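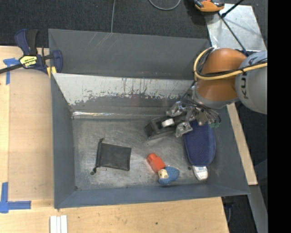 Gray bin, Thursday, before sorting. Black pouch on the left, the red-orange block and its soft neighbors on the right.

May 2026

Odds and ends day. The gray metal bin has been the place where things go when they have no place, and the rule we wrote in October says it gets sorted when it annoys someone. It annoyed me.

Bin first, contents second. The floor is scuffed to bare metal, with cloudy patches that look like weather seen from a plane. I went at one of them with the citrus cleaner and a rag and got a clean rag-shaped area that now looks worse than the rest. Leaving the others alone. The sloped inner wall at the back is the part I don't like: ragged dark scrapes along the lower edge and small reddish-brown streaks. If it's rust it's early. Put in a request to Flidham for a touch-up kit, request 3,443. Request 3,059, for a new broom, is still open, so I'm not holding my breath.

The shiny strip along the seam on the left stays. I picked at one end, it picked back.

Contents:

Black drawstring pouch. Flat. A knot in one cord end, the other just hangs. Goes to the hooks by the door with the other pouches.

Red-orange plastic block with the knobby end. Three theories at the coffee machine as to what it belongs to, all delivered with great confidence. Tagged "Fontana shelf, ask" and moved there. The Fontana shelf is where we keep things from the Fontana job and also things we wish were from the Fontana job.

Blue speckled thing with the cream patch. Sponge or toy, depending on who's holding it. I squeezed it for a while and came down on the side of sponge, then put it with the toys – the sponge drawer is full.

Navy dotted padded oval. Slipper or case. I looked for a second one in the Skernholm crate, on the slipper theory, and found a bag of clothespins and half a ruler. Going with case until a foot turns up.

White rounded piece with the faint lettering. Tried it under the desk lamp, then under the better desk lamp. Set aside for the magnifier, which is on loan to Nirkberg.

Still to do:
– wipe the wooden tabletop under the bin
– new label for the bin, old one said MISC 9 and there is no MISC 8
– order zip bags, the box of 100 is down to the cardboard
– chase the broom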